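### 4.2 Blank forms and the makers who paint them

Constraint is a popular word among customizers, who tend to praise it shortly before asking for a bigger blank. The Kallton show gave all 80 entrants the same unpainted figure and 2 months.
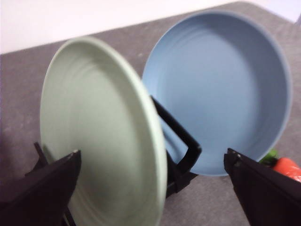
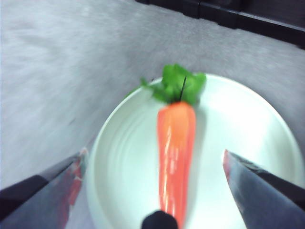

**Figure 3.** Plates: pale green, held upright (first); white, with a carrot lying across it (second).

Utley treats the shared blank as a leveler. Dimaculangan is less sure, and our interviews side with her – makers who owned an airbrush mentioned it early and often. Ieva Pētersons, whose entry took 400 hours by her own count, described the rules as "freeing" and then listed the ones she had bent. The Feltitance group, which works in cloth, simply covered the figure up. It placed second, and the rules for the following February were longer.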